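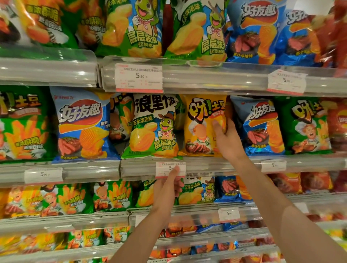

Shelf Upkeep Project, Snack Aisle
Progress report to Haworth
Prepared by Kamala Poduval, Markar store support
Jul 1, 2019

Summary

Work on the chip section is on schedule. The aisle has been reset to the new plan, the price tags have been checked against the register file, and the daily facing routine is being done on both shifts. Two items are still open: the torn tag holders and the backroom overstock. Both are covered below.

Work done this period

The old layout grouped bags by supplier delivery, which meant the same flavor could turn up in two or three places. We moved to the layout agreed in February. Potato chips now have their own run of shelves, and puffed snacks have gone to the end bay. Staff were shown the new plan in two short sessions before opening.

Facing is done by hand, one shelf at a time. The person straightens the front bags, pulls stock forward from behind, and checks that the tag under each product is the right one. Bags of chips do not stand up well by themselves, and a full shelf holds its shape better than a half-full one, so we have asked for smaller and more frequent refills.

The tag check took longer than planned. We went through 500 tags across the snack and drinks aisles and found 39 that did not match the register. Most were old promotion prices that had never been taken down. All 39 have been reprinted and replaced. The paper tags also slide along the shelf lip when a bag is pulled out over them, and a tag that has slid under the next product is as bad as a wrong one. Checking position is now part of the facing routine.

Mixed flavors are still the main fault we find. Several of the bags are close in color — the green ones especially — and shoppers put them back where there is a gap.

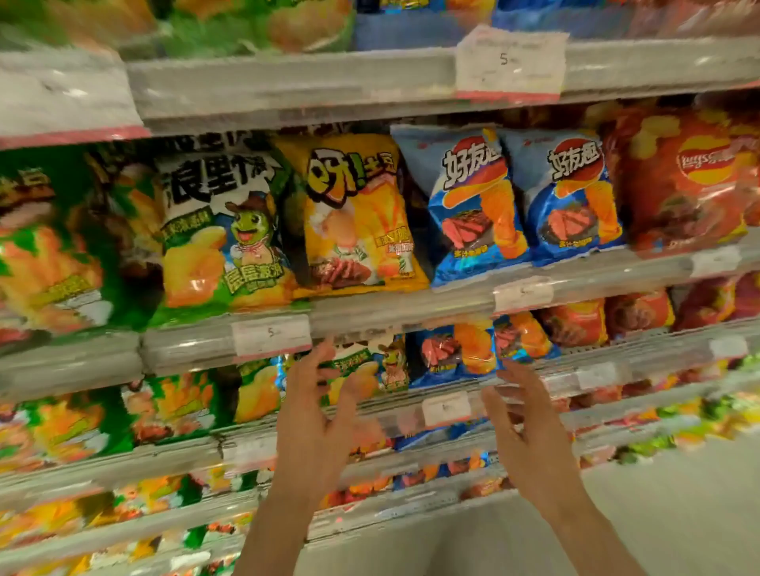 Chip shelves in the snack aisle, with green, yellow, blue and red bags on the second shelf.

Open items

Tag holders. There are 9 holders with torn or cloudy fronts. Replacements were ordered from Varno and the first box came in the wrong depth. It has gone back. The supplier has confirmed the correct part but has not given a delivery date.

Backroom overstock. Three cartons of a discontinued flavor are still in the cage. Destemness will take them back under the return agreement once the paperwork is signed at your end. The form was sent to your office with the last report.

Spending

Spending is within the approved amount. The only extra cost was tag stock for the reprint, which was charged to the supplies line. No change to the budget is requested.

Next period

Start the same tag check in the cookie and cracker aisle.
Fit the new holders when they arrive.
Spot check the chip section once a week and record misplaced bags by shelf.
Review refill times with the evening shift — the lower shelves are running thin before close.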